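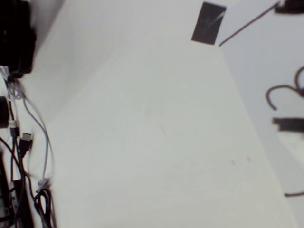
Ticket 800-41: wrist camera drops out on Steline arm kit

Product: Steline bench arm, trial unit, supplied by Gellwood
Opened by: Nindbridge workshop
Priority: normal
Status: waiting on supplier

Fault as reported
The camera feed freezes part way through a pick cycle. The arm carries on to the end of the move, then stops with error 13. Restarting the Rissanen control software brings the feed back.

Log

Entry 1. Ran 81 cycles at the default speed. The feed froze on 13 of them, always with the wrist turned well over to the left.

Entry 2. Swapped the USB cable for the spare in the kit. No change.

Entry 3. Moved the plug to another port on the PC. No change. Power saving on the ports was already off.

Entry 4. Limited wrist turn to 41 degrees in the settings. No freezes in the next 81 cycles, but the arm can't reach the far tray like this.

Reply from Gellwood support
Please leave more slack in the cable at the wrist and run the test again with the limit removed.

Entry 5. Done. Two freezes in 81 cycles. Better, but too many for us to sign off the trial. Please send a longer cable and tell us if the trial period can be extended.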